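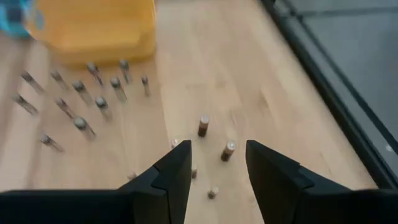 Robot battery sorter learns from its own near misses, team claims

December
By Marlene Rocha

A research group at Kuststead says it has cut the number of human demonstrations a two-armed robot needs to learn a sorting job, and it has picked household batteries to make the case. I would hold off on the applause for now.

The method is called Kulard. In the usual approach, a person steers the arms through a task several hundred times and a neural network learns to copy what it was shown. Kulard starts with a smaller set of those recordings, lets the robot try the job, and then goes back over the attempts that went wrong to find the last point at which they were still going right. New training is concentrated on the stretch after that.

According to the group's paper, which has not been peer reviewed, a policy trained on 200 demonstrations this way did as well at sorting AA cells as one trained the ordinary way on 500. The measure was how often a cell ended up in the correct bin without being knocked over first.

"The grasp is where the information is," said Obinna Sani, who leads the project. "You can have 400 recordings of an arm travelling across a table and learn very little from most of them."

Fair enough, but the paper leaves a good deal out. The headline comparison rests on 51 trials, all on the same table, with the same bins. Batteries are also a kind choice of object - rigid, one size, and stood on end before the arms get going. Anyone who has emptied a council recycling tub knows they don't turn up like that.

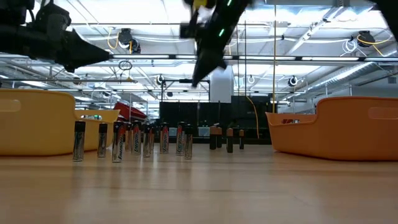
Silver and copper-topped batteries stand between the yellow and orange bins at Kuststead.

Then there's the labour. Somebody has to check where each failed attempt went off the rails, and the paper doesn't say how long that takes. If an operator spends an afternoon marking up bad grasps, the hours saved on demonstrations may simply have moved to another part of the timesheet. Asked about this, Sani said the marking was "much lighter work" but that the group had not timed it.

He also conceded that the baseline was trained with default settings, while Kulard's were tuned over several weeks. That alone could account for part of the gap.

Grerkero, a recycling equipment maker, is paying for a second round of tests with cells tipped out of a bucket, some of them taped or corroded. Sani expects the success rate to fall and would not guess how far. A separate lab, Ichikawa, has asked for the code so it can run the comparison on its own arms.

The code has not been released. Sani said it needed tidying first and would be out "early in the new year".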